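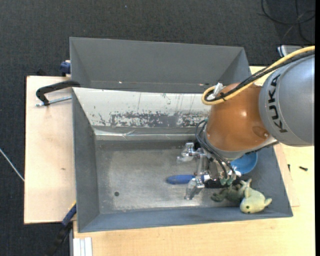

KUKA arm over a grey metal bin.

Journal > Printmaking > Drypoint

Printing the estuary plates

I have finished the edition of the estuary prints, apart from signing them. There are two plates, both drypoint on copper, and they are meant to hang side by side with the mudflats running across from one to the other. The left one is called Low Water and the right one doesn't have a name yet.

The drawings came from a walk at Pruten in October. I had a small sketchbook and a soft pencil and I stood on the sea wall until my hands got too cold to hold it. Most of what I drew was posts. The old jetty has gone except for the uprights and they lean in different directions, so they make a kind of writing against the mud. I left out the far bank because I couldn't get it right and then found I didn't miss it.

I scratched the plates at home over a couple of weeks, mostly in the evenings. I used the steel point for the posts and an old etching needle for the water. The burr on the posts was lovely in the first proofs, very black and furry. It started to go after the fourth or fifth pull, as it always does with drypoint, and I had planned on 18 of each. I stopped at nine. The last two are noticeably paler than the first and I've kept them in the edition anyway, since they look like the same place in a different light. Gwion Price thinks I should have had the plates steel faced and he is probably right. He lent me his good blankets for the press, so I can't complain about the advice.

The ink was the Filta black with a bit of their raw umber mixed in. Straight black was too hard on the posts. I tried the umber by itself on one proof and it looked like gravy. The mix I ended up with is mostly black, and I wrote the proportions on the lid of the tin and then wiped the lid, so that was that. I matched the second batch by eye.

Paper took longer to sort out. I wanted the heavy Fastetti but Phillips had only the lighter weight in, and I didn't want to wait. It behaved well enough. I soaked it for half an hour, blotted it and kept the stack under plastic while I wiped the plates. It picks up plate tone nicely - more than I wanted at first, and I had to wipe the sky part with my palm to bring it back. There's one print where I left a lot of tone on and it looks like rain coming in. I have marked that one as a proof and am keeping it.

Registration between the two plates was the other problem. The horizon has to meet when they are framed and on the first pair it was out by the width of a pencil line. I had cut one of the plates slightly short. I filed the bevel on the other until they agreed, then made a new template for the press bed from a sheet of acetate. It's a dull job and I should have done it before I drew a single line.

Mirjam Rainer has asked for one pair for the spring show, and another pair is going to Hạnh Tạ in exchange for her woodcut of the grain shed, which I have wanted since I first saw it. The rest are in the plan chest between sheets of tissue.

I would like to go back to Pruten when the tide is in and do a third plate with only the tops of the posts showing. That might be an aquatint. I haven't used the rosin box in ages and the lid needs a new hinge first.

4 comments
2 shares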